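Skarley Support Tracker
Ticket 164: Invoice export drops the last line of long orders
Product: Flultedico order module
Opened by: Marta Tkachenko
Assigned to: Walter Arango
Status: Closed, fixed in build 900
Opened: March 2021

12 comments

Marta Tkachenko
When an order has many lines, the exported CSV is missing the final one. The on-screen total is correct. The total at the foot of the CSV is also correct, so the lines no longer add up to it. Accounts at our Corkaldale site found the mismatch while closing out February. Orders with few lines export fine.

Steps:
1. Open any order from the Ochoa account with more than 500 lines.
2. Click Export, then CSV, default settings.
3. Open the file in a text editor and compare the last SKU with the one on screen.

Walter Arango
Did not reproduce on the test server with a 500-line order. Please send the export log and the exact line count of one failing order. Also confirm whether you open the file in a spreadsheet first, as that can rewrite it on save.

Marta Tkachenko
Text editor only. Log attached. The failing order has 513 lines. The file has 512 plus the header and footer.
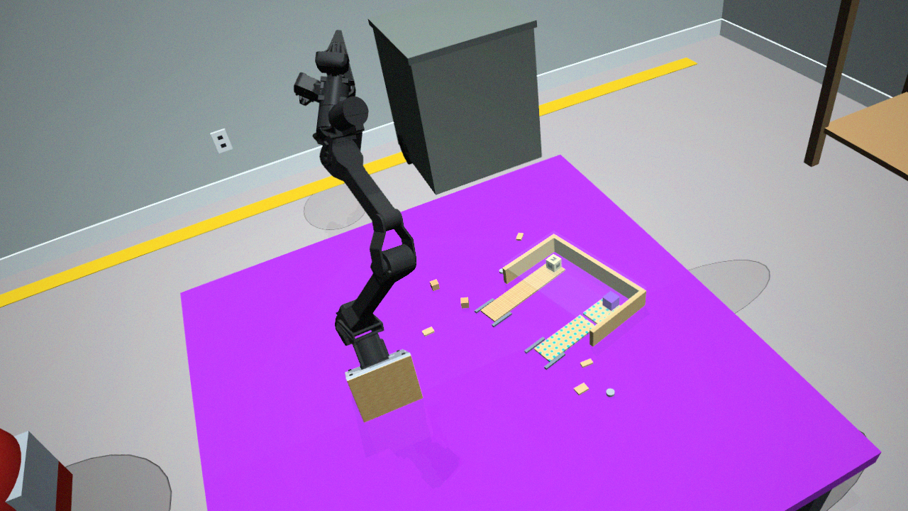 Walter Arango
Reproduced with 513 lines. The exporter writes in blocks of 500 and then writes the remainder. With 13 lines left over, the second block comes out with 12. A 500-line order has no remainder, so my first test never reached that code.

Socorro Chávez
Checked the history. The remainder loop was changed when we moved the footer row into its own function. The old loop counted the footer as a line and stopped one short to leave space for it. The footer moved out and the stop condition stayed as it was.

Walter Arango
That matches the log. The block counter reads 12 and no error is raised, because the loop ends normally. Orders under 500 lines go through a different path with no blocks, so they are not affected.

Marta Tkachenko
Is there a workaround? We have invoices waiting.

Walter Arango
Go to Settings, Export, Advanced and set Block size to 900. Any order under that size goes out in a single pass. Restart the export service after saving or the old value stays in memory. Set it back once the fix is installed.

Marta Tkachenko
Set to 900 and restarted. The same order now exports with 513 lines. Will re-export the February files.

Wálter Quispe
Patch is in build 900 (no relation to the block size). Stop condition corrected. Added tests for remainders of 0, 1 and 13. Added a check that compares lines written with lines in the order and fails the export if they differ.

Elvira Quispe
Verified on the test server with the block size at 500. Line counts match for all three remainders. XML export uses its own writer and passed without changes.

Marta Tkachenko
Installed, block size back to 500. Line sums agree with the footer on the re-exported files. OK to close.

Share 0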